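Subject: Re: [brala-users] marker pose jumps once the gripper closes
Date: 2025-12-14

> Our planner gets a good pose for each block until the fingers close, and then the estimate flips. Is anyone on Rellach seeing the same?

Hello, and thank you for writing this up so carefully! We chased the very same flip all through October, and I was so glad to see it wasn't only us.
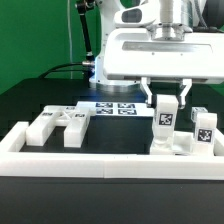
Sivakumar

With a block held upright between the fingers, we stop trusting its own marker and carry the pose over from the grasp — the two-by-two board lying flat in the tray stays our reference for everything else. In Brala that means setting hold_pose to true and the filter window to 11 frames. We wait around 200 ms after closing before we freeze the pose, and the Nurnby branch has the patch if you'd like to try it.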